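Assembling a One-Piece Tuck-Top Mailer Box

Applies to: flat die-cut mailers with an attached lid, Nilow and Paju patterns
Last revised: January

Scope

This page covers folding a one-piece corrugated mailer from the flat blank, preparing the work surface, and closing the lid. It does not cover taped shipping cartons. Drostar blanks with adhesive strips are handled on a separate page.

Before you start

Store blanks flat and indoors. Board that has been kept in a damp room bends between the score lines and will not hold a square corner. If a stack feels limp, move it to a dry shelf overnight before folding.

Check each blank for the following:

- All score lines are pressed through and visible on the inner face.
- Slots in the floor panel are free of paper scrap.
- Tuck flap and side flaps are still attached along their full width.

Set aside any blank with a torn score. Tape does not restore the corner strength.

Work surface

Cover the table with a plain cloth. Bare wood scuffs the outer face of the board, and printed blanks show the marks. Pull the cloth flat and clamp it along the back edge, one spring clamp at each corner. Leave the front edge free so that the cloth can be lifted to shake off paper dust. Small wrinkles are acceptable. A fold thick enough to tilt the box is not.

Allow at least 5 inches of clear cloth on every side of the box. The walls need to swing outward before they fold in.

Folding the tray

1. Place the blank on the cloth with the inner face up and the lid panel away from you.
2. Fold every score line to a right angle and release it. Do the wall scores first, then the lid hinge, then the flaps.
3. Raise the two side walls.
4. Turn the corner tabs inward from the front and back so that they lie against the side walls.
5. Roll the outer panel of each side wall over the corner tabs and press it down until the locking tabs enter the floor slots.
6. Run a thumb along the inside base of each wall. The board should lie flat against the floor.

If a locking tab will not enter its slot, the corner tab behind it is usually sitting too high. Open the wall, push the corner tab down to the floor, and roll the wall again. Do not trim the locking tab.

Setting the lid

With the tray locked, bring the lid upright on its hinge and let go. It should lean back slightly and stay there. A lid that falls forward has a hinge score that was not fully broken. Fold it back past upright once, then forward, and test again.

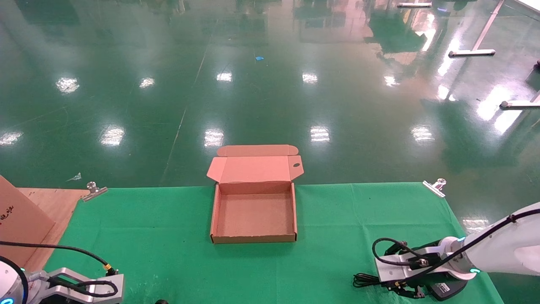 Fold the tuck flap along the top of the lid toward you to a right angle. Angle the small side flaps at the upper corners the same way, but leave them loose until the box is packed. They spring outward again on new board and need a second fold at closing.

Closing

Lower the lid with both hands. Guide the side flaps inside the side walls first, then push the tuck flap down behind the front wall. The lid should meet the walls with no gap at the corners. If one corner stands up, open the lid and check for a side flap caught on top of a wall.

Batch notes

The Flakia order was 1,654 boxes, folded in runs of 70. Of the first run, 34 had to be opened and refolded, nearly all for corner tabs left high at step 4. Checking the floor line at step 6 before raising the lid removed most of the rework from later runs.

Stack finished boxes closed and no higher than the shelf lip. Open trays nest poorly and crush at the hinge.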